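Consumer Claims and Evidence
Handout 7: What does "easy to clean" mean?
Instructor: Valquíria Lins

Carry over from last time: a claim you can't test isn't false, it just isn't worth paying extra for.

"Easy to clean" is printed on nearly everything sold for the home. Easy compared to what? Cleaned of what, and by whom? The Durkier brochure we read in class uses the phrase on every page and never answers any of the three. I'm told the company means well. Fine. Meaning well is not a measurement.

The Noreck study

Sounds better at first. 200 households, and "most" reported less scrubbing. Look at the methods page before you get impressed. The households were given the product free. They were asked once, after a week. There was no comparison group, and "scrubbing" was left for each person to define. Miranda's reply (in your packet) makes the last point better than I can, though I think he lets them off lightly on the free samples.

Before and after photos

Be careful with these. Lighting alone can make a surface look clean. So can the angle, or picking the best corner out of 27 tries. 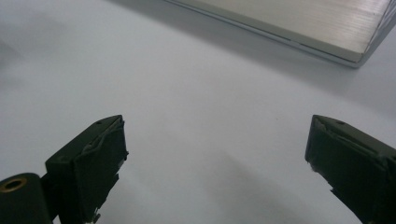
Arruda argues that photos are still useful if the same person shoots both under the same lamp. Maybe. I have yet to see a brochure that says which lamp. He also assumes the person holding the camera doesn't care how it comes out, and in a sales office I doubt that.

Shine is a separate question. A shiny counter can be dirty and a dull one can be spotless. Tello's chapter mixes up the two in its opening paragraph and never quite recovers.

For next class

Read Pillay, first 40 pages. Skip the appendix.
Bring one label from home that says "easy," "gentle" or "tough." Write down what would have to happen for you to call the claim wrong. If you can't think of anything, write that down too.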